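# About Plalanon

We are a small shop for tableware in Grotcombe, and we sell simple bowls and cups in strong colours for homes, nurseries and canteens. 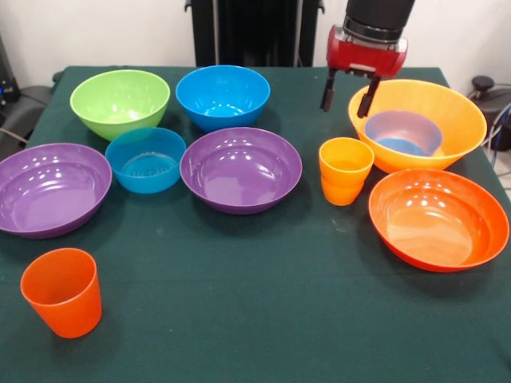 Friederike Sperling wrote to us in March that her family has eaten soup from the same two bowls for years, and she would like to know why we do not sell lids. We answered her that we are working on it. The lids are now in the catalogue, under Arnar.

The shop was opened by my wife and me after we moved to Grotcombe. At the beginning we had 99 articles on the shelf, today there are 627. Our everyday range is called Ginting, and you can buy every piece of it singly, also when you need only one cup to replace a lost one. For schools we keep about 1,000 pieces in the store room, so that an order can leave us quickly.

We speak English, German and a little Dutch. If something arrives broken, please write to us with the order number and we send a new one. You do not have to return the old piece.

The shop is open from nine in the morning. Parking is behind the building, the entrance is at the side.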